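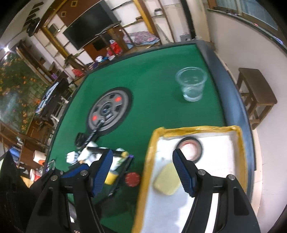 Six months with the Voston mahjong table and I finally have time to write this up, so sorry in advance, typing fast. Bought it in June, green felt, automatic shuffle, the folding-leg version. We play maybe 3 nights a week, more when my aunt is in town. The felt is what you notice first and I still like it, a proper green, and you can leave all kinds of junk on it between games (markers, a yellow cup, a poker chip, a clear plastic cup out in the open with no coaster) and it doesn't seem to care. The padded rim is a dark blue-gray and comfy on the forearms. More on the rim below.

Setup. Took two of us most of an evening. The manual is bad. Four pages, tiny print, and the leg diagram shows a different table I'm pretty sure. The legs themselves are fine once you get them locked. Get help lifting it. I did not the first time and my back let me know.

The dice wheel in the middle. Good. Press, it spins, you read it, done. Two red lights on it that are bright enough to see with the room lights on. My last table (a Cedano, second-hand, no shuffle that lasted) had little green lights you had to lean over to check. These you can read from any seat. One complaint – the button is a bit stiff and older players have to really push. Nhung Phan from upstairs uses her knuckle.

Noise. Louder than the listing says. It's a churning, clacking noise for a minute or so while it does the tiles and you will not hear the TV over it. We have ours in the bedroom end of the apartment, with the TV cabinet on one side and the bed on the other, so whoever has gone to bed early gets to enjoy every shuffle. I put rubber pads under the feet and that helped with the rattle, not with the clacking. If you live above someone, think about it.

Shuffling. Mostly great. It jammed a lot in the first two weeks, maybe every other night, then settled down. Jams now are nearly always a tile going in sideways because somebody shoved the whole pile at once. Push them in gently, a few at a time. The tiles that came with it are OK, a little light for my taste. I tried my old Cedano set and they would not feed at all, wrong size, so measure before you assume. I ended up ordering a heavier set from Pledunik and those run fine.

Felt care. I wipe it with a barely damp sponge and go over it with tape for lint and hair. That's the whole routine. We had one tea spill near the edge, blotted it right away, no mark that I can find. Don't scrub, it pills. There's a small patch by my seat that has gone fuzzy from exactly that and it's my own fault.

The rim again. Comfortable, yes. But the padding at one corner has a seam that started lifting around month 4. I wrote to the store (Đàm, the one with the pickup counter) and they answered the next day and sent a little tube of glue. Would have prefered a new rim piece. The glue has held so far, you can feel the spot if you go looking for it. I also wish the rim had deeper drawers for chips. Ours are always crammed so half the chips end up on the felt.

Size. It's big. Check your door. Ours went through on its side with almost nothing to spare and one new scratch on the door frame. Folded up it still takes a lot of floor, so we stopped folding it, it just lives open now and collects stuff during the day. Works as a hobby table too if you don't mind clearing it off before people come over.

Price. I paid a bit over what I planned, plus 200 for delivery and carrying it up, which I thought was steep untill I saw the two guys on the stairs. Worth it.

Would I buy it again? Yeah, I think so. The shuffle saves us so much time that we get two or three more rounds in a night. I'd ask them to check the rim seams before it leaves the shop, and I'd buy the heavier tiles at the same time instead of waiting. If you only play at holidays get a plain folding top and save your money.

4 out of 5. Minus one for the seam and the noise.

Posted 11th December. Will update if the glue lets go.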